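5th January

Quick one before I have to run. So the Trembridge deal is done, or as good as. They get our shortstop, we get two pitchers and a kid outfielder from Wudar who hit 4 home runs all of last season. Four. I read the announcement standing in the kitchen with my coat on and read it again in the car.

I get the money part. He was going to be a free agent after next season and the club was never going to pay him. Fine. But you don't trade a guy like that for depth. Depth is what you pick up in June when somebody pulls a hamstring.

What bugs me most is the bullpen talk. Everybody on the radio this morning going on about how the two arms "lengthen the pen". One of them walked the bases loaded twice the last time I watched him pitch. Big arm, sure. No idea where its going. The other one is a lefty who can't get righties out, and the rules make him face three batters now, so good luck hiding that.

Anyway. Infield. Who plays short? I've been chewing on this all week instead of doing anything useful, and I keep landing in the same spot. Move the second baseman over, live with the weaker arm, and let the rookies fight for second in camp. Not pretty. He played short in the minors for 500 innings or whatever the guide says and nobody got hurt.
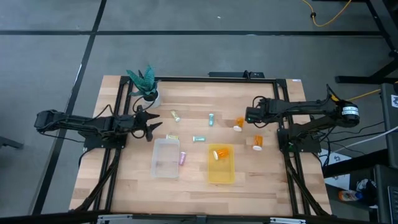
So is the season over before it starts?

I don't think it is, because the rotation is still good and the rest of the division did next to nothing this winter. If the top three starters stay healthy we hang around 500 into the summer, maybe a bit better, and then you see who's for sale.

Catching worries me more than short, to be fair. Tomić Park is a big yard and the starters throw a ton of balls in the dirt, and the backup we have can't block a beach ball. Passed balls lost us at least two games I was at. One of those was in the rain, section 614, so I remember it very well thank you.

Oh and tickets. Renewal email came from Plusside (they run the seat accounts now) and the price went up again. 2746 for the pair. Same seats, same pole if you lean left. I'll pay it, I always pay it, but sending that the same morning as the trade is some timing.

Will try to write up teh rest of the outfield this weekend. Short version, I like the kid's glove, don't love the bat, and center is his if he can hit anything with a bend in it. Gotta go, already late.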